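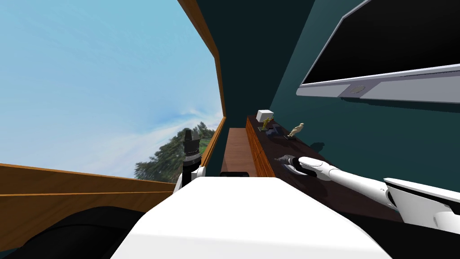

Figure 1. Simulated living room, head camera view. Left gripper up by the window, right gripper low over the console.

Tidying Up in a Room That Does Not Exist
Team Sullcombe, final project report
Submitted 23 Oct 2023

1. What we said we would do

Our proposal promised a two-armed robot that could clear a shelf of small objects and put them back where they belonged. The proposal was written in August, when we were young. After reading it, our adviser, Lambros Pappas, asked which of us had worked with two arms before. We took this as encouragement.

The revised goal was smaller. The robot, working only in simulation, would reach over a long console, pick up one named item, and set it down somewhere else on the same surface without knocking over its neighbors. Everything below is about that.

2. The room

We used the Tilerell simulator because the lab already had it installed. The living room in Figure 1 has teal walls, a dark wooden console, a TV on the wall, and a big window with sky and trees outside. The trees do nothing for the robot. They did cost us an afternoon, when the bright sky threw off our color thresholds.

The objects that mattered most were the gold figurine, the cream figurine and the small white box. The gold one has its limbs stuck out, so every approach angle is a bad one. The cream one sits on a dark base, on a dark console, and our segmenter kept deciding that the base was furniture.

3. Method

We recorded 76 demonstrations by teleoperation and trained a small policy on them, which we named Zostbridge before we knew how it would perform. Input was the head camera plus joint angles. Training ran for 2,000 steps on the shared machine, in between other people's jobs.

The left arm was told to hold a parked pose, gripper up. It looks as if it is asking to be excused. Early on we let it move freely, and it learned to swat at the window sill, so parking it was the single best engineering decision of the project.

4. Results

We ran 338 test episodes. A run counted as a success if the right item moved to the target and everything else stayed standing. On the white box, 40 percent of runs passed. The cream figurine did worse, and the gold figurine did so badly that we checked whether the script was scoring it backward. It was not.

Most failures came in the last bit of the reach. The gripper would arrive at the correct height, a little to one side, and close with great confidence on air.

5. What we would change

Add a wrist camera. The head camera loses the object behind the gripper just when it matters. Record more demonstrations from the far end of the console, where we got lazy. Ask the Andreadis team how they handled dark objects on dark wood before the last week of the project, and fix the lighting before collecting any data.

The code and all the logs are in the course folder, under "final_final."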